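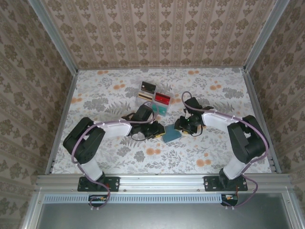 Cards, a tray and a flowered table

Welcome to the small gallery of our card corner at Ralby. We keep this page for the people who like paper things, small boxes and old patterns on walls, and for our friends in Pascu who ask every October what we are doing with all the cards. The answer is simple. We sort them, we look at them, and we put them back in order.

The collection began with one envelope bought at a market in Pascu. Today it has 94 cards, and most of them are small enough to hide under your palm. They come from games, from shops and from sets that lost their other half long ago. We do not collect for value. We like a good color, a clear border and a card that lies flat.

The tray and the colors

The organizer tray is clear plastic, with small compartments. I prefer clear plastic to the tin boxes we had before. With a tin you must open the lid and search with the finger, but in the tray every color is visible at once. Red on the right, cream with its brown stripe on the left, and the dark brown one at the top with a gold stripe that looks a little like a chip. The teal-green has the lower place.

We sort by color first and only later by set. Some collectors will not agree with this, and they are welcome to write us. For me it is more pleasant for the eyes, and a missing card is quicker to notice.

The table

Many visitors ask about the pattern with gray ferns, leaves and round orange blossoms. We call it Gendora, after the street where we found it. On a white background the cards are easy to see, even the pale cream ones. The blossoms can confuse you a little when you look for something small and orange, so the orange cards we sort on another table.

The teal card

It is my favorite from the whole collection. The border is a light blue-teal and the center is printed in a pale pinkish tone. I never found a second one like it, although I looked through two big boxes in Semen last year and came home with seven other cards which I did not need. A card like this wants some free space on all sides, and the ferns make a nice quiet background for it.
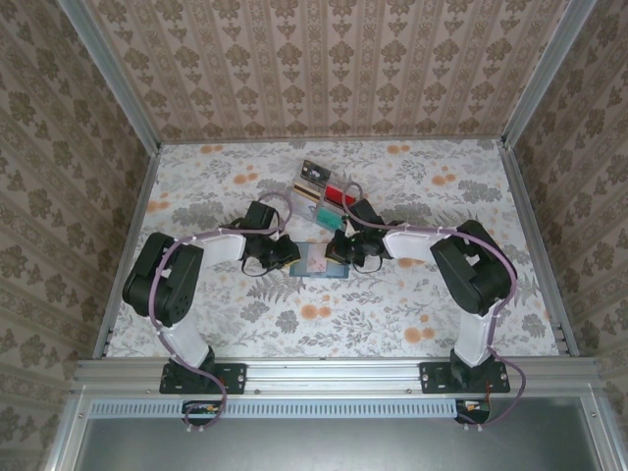
The wallpaper

The walls are beige with a brown damask and floral motif. On the far wall it runs in vertical stripes, and on the sides the flowers are bigger and more scattered. We know that it is a lot of pattern together with the table! My aunt had a similar paper in her dining room, and I think this is why I feel calm near it.

How we keep the cards

Clean and dry hands, no rubber bands, no sunlight in the afternoon. We take out no more than 60 cards in one evening, as after this number the eyes become tired and mistakes come. Damaged cards go in a paper sleeve with a note in pencil.

The next gallery page will show the sleeves and the old labels from Semen.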